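Progress report to Stestarero, second period
31 October 2019
Project: Vora hand-held gripper recordings

Summary

In this period we planned 600 recordings and we finished 400. The difference comes from one fault, which is explained in the next part. No person was hurt.

Fault in the left gripper

In August the left gripper began to lose its signal for short moments. The recording continued, but the jaw position stayed at the last value. We found the problem late, when Tesodine checked the files and saw jaws that did not move during a grasp. The reason was a damaged cable close to the connector. When the operator turned the wrist far to reach into the wire basket, the cable was pulled.

The basket task is still the one that asks most from the wrists, and both cables run back along the forearms.
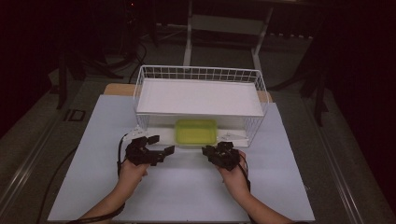 What we have done

Chraibi replaced the connector and gave us a longer cable. The software now stops the recording if the jaw value is frozen for more than 20 samples. We removed 300 damaged files; they are not included in the number above.

Open points

The right gripper has the same old connector. We ask for your permission to change it also, from the money for spare parts. The remaining 200 recordings will move to the next period.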